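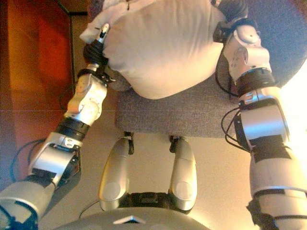 Workshop Tips > Car Care at Home

Looking after a car that sits more than it drives

A car that goes to the shops twice a week and spends the rest of its time in the carport needs a different sort of care from one that does the highway every day. Most of these jobs take a few minutes and can be done with what's already on the shelf.

Battery

Short trips don't put back what starting the engine takes out. If the car sits for more than a fortnight at a stretch, put a smart charger on it overnight. Connect the red clamp to the positive terminal first, then the black to a bare metal point on the body away from the battery. Go in the reverse order when you take them off.

White or green crust on the terminals comes away with a spoonful of bicarb in a cup of warm water and an old toothbrush. Wear gloves and glasses, keep the mix out of the battery vents, rinse and dry. A smear of petroleum jelly on the terminals slows it coming back.

Cold mornings in July are when a tired battery gives up. Ours was rated at 600 cold cranking amps when new and tested at 355 last winter, so it was replaced before it could strand anyone.

Tyres

Check pressures first thing, before the car has moved. The right figures are on the placard, usually inside the driver's door or the fuel flap. The number moulded on the tyre sidewall is the maximum and shouldn't be used as a target.

Tyres on a parked car can develop flat spots. Roll the car forward half a wheel turn every week or so. Look over the spare while you're down there, and check that the jack handle is still in the boot.

Rubber ages even when the tread is good. The last four digits of the code on the sidewall give the week and year it was made.

Fuel

Petrol goes stale after a few months. If the car will be laid up over winter, fill the tank close to full and add a stabiliser, then run the engine for ten minutes to carry it through the lines. Do this outside - never in a closed garage.

Upholstery

Vacuum before you use anything wet. Fabric seats do well with a teaspoon of wool wash in a litre of lukewarm water, worked in lightly with a damp microfibre cloth. Don't soak the foam. Leave the doors open until everything is dry, or you will get a musty smell that takes weeks to shift.

For an old milk spill, Bernadette Pichon wrote in to recommend plain white vinegar cut half and half with water, dabbed on and blotted off twice. It worked on a booster seat cover as well. Try a hidden patch first.

Leather wants a wipe with a barely damp cloth and a conditioner every few months, more often if the car is parked in full sun.

Mice

Mice like a quiet engine bay. Take every crumb out of the cabin, move bird seed and pet food to the other end of the garage, and lift the bonnet once a week to look for nesting. Peppermint oil is popular but wears off in days. Traps along the wall do more.

A simple log

Keep a notebook in the glovebox and write down the odometer reading each time you fill up or change something. Ours shows 1,669 kilometres since the last oil change, but oil should be changed on time as well as distance, so it is still due at twelve months.

Rust spots

Touch up stone chips before the wet weather. Clean the chip, dab on primer with a toothpick, let it dry, then two thin coats of colour - thick blobs never level out.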